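ok so I said I'd write up the water thing after the long weekend and then didnt. doing it now on the bus, apologies in advance for the thumbs

for anyone new – I have been trying to drink a normal amount of water since October. that's it. that's the project

background: kidney stone. one. tiny. I would not wish it on a parking inspector

doctor said more water, I said sure, went home and had three coffees and a can of something orange. this went on for weeks

what got me moving was Rostam Fallahi from my old building, who had a stone the year before me and sends me a text at 3 pm that just says DRINK. no hello. every day

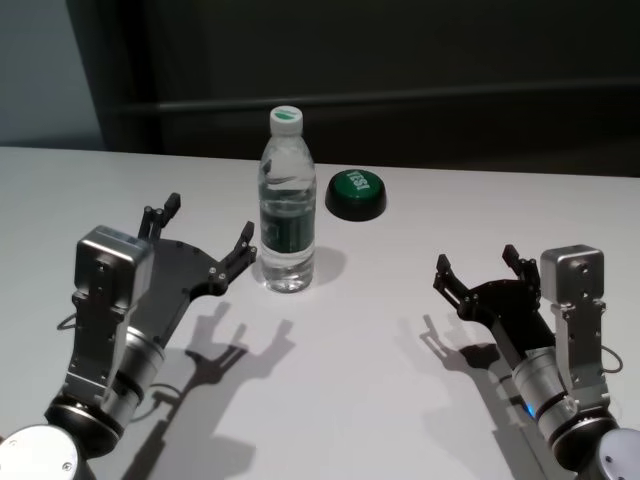

so first I tried an app. Plurnance. it buzzes, you log a glass, a little plant grows. I killed the plant in four days and felt worse than before I had the app

also it buzzes in meetings. everyone looks at you. you say sorry its my plant

then I tried the big jug with the times printed down the side. 7 am, 9 am, all that. mine was a Pukomik, the huge one with the straw. by 1 pm I was still at 9 am. being behind schedule on WATER

and it doesnt fit in the cup holder, or the sink, or my bag. lives on top of the fridge now with the fondue set

what worked a bit better – small bottles. plain ones. you finish one, you know you finished one. no math

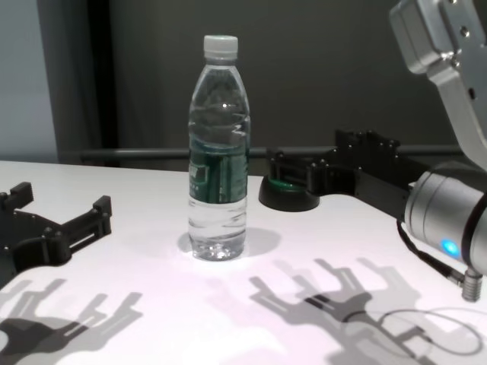 Green label, white cap, nearly full. Story of my afternoons

yes I know about the plastic. I refill. please don't all write to me about the plastic again, I read every one last time

(someone sent a pdf. 28 pages. I did read it. ok I read most of it)

anyway the trick for me is tying it to something I already do. kettle on, drink. shoes off, drink. waiting for the bus, drink, then regret it on the bus

currently on the bus

Ayana Workneh, who sits across from me at work, does hers all before noon so she sleeps thru the night. tried that. spent the whole morning walking to the bathroom and back, got my steps in at least

things I tried putting in the water: lemon (fine), cucumber (salad water), mint (gets in teeth), those fizzy tablets from Ebrahimi, the shop on the corner (nice, but the tube costs more than lunch)

frozen berries are the winner. they bleed and it looks awful and it tastes like something

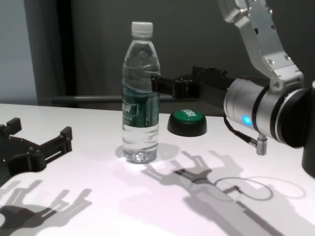
Bottle on the table, big green button behind. I'd press it

temperature people: I do not want to fight. I like it room temp. I said this once at a family dinner and my aunt put her fork down

and no I am not measuring my output. the doctor asked. there is a container for it. we'll leave that there

numbers since a couple of you asked. started out at roughly 400 ml a day of actual water, which made the nurse stop typing. the rest was coffee. I was so proud of the coffee

I kept a tally on the back of an envelope for the first stretch and got to 80 glasses before I lost the envelope. did not start another one. turns out I don't need the envelope

oh and headaches. I used to get one every day at four, I thought that was just what four o'clock was??

skin: same. energy: same-ish. whoever promised me glowing skin owes me a refund

went up to Sarnitz for a few days in the middle of all this and fell right off. travel days are the worst, you don't drink because you don't want to need a bathroom, then you get there and have a beer because you've arrived, and that's the day gone

tap water up there tastes like a coin too. bought bottled the whole time, locker 607 at the station had one of mine rolling around in it, forgot it, someone's got it now

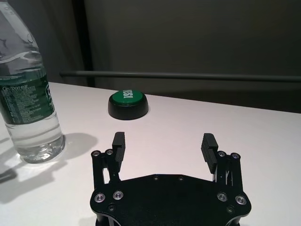
labels are my new hobby by the way, I read them while I eat. minerals, where it's from, all that. some are easy and some are like this Cestbon one, brand name nice and big and then a whole column of print so small I'd need my mother's magnifying glass. I gave up and drank my tea. sodium is the line I'm meant to check, with the stones, so I do want to be able to read it

if you have stones ask your own doctor what to look for, mine cares about salt and yours may care about something else. I am a person on a bus

next follow-up is in a few weeks, scan and everything. Rostam wants a copy of the results, no idea why, he's getting them

my stop. it's 3:02 and he's texted already. will do the replies tonight, yes including the lady with the pdf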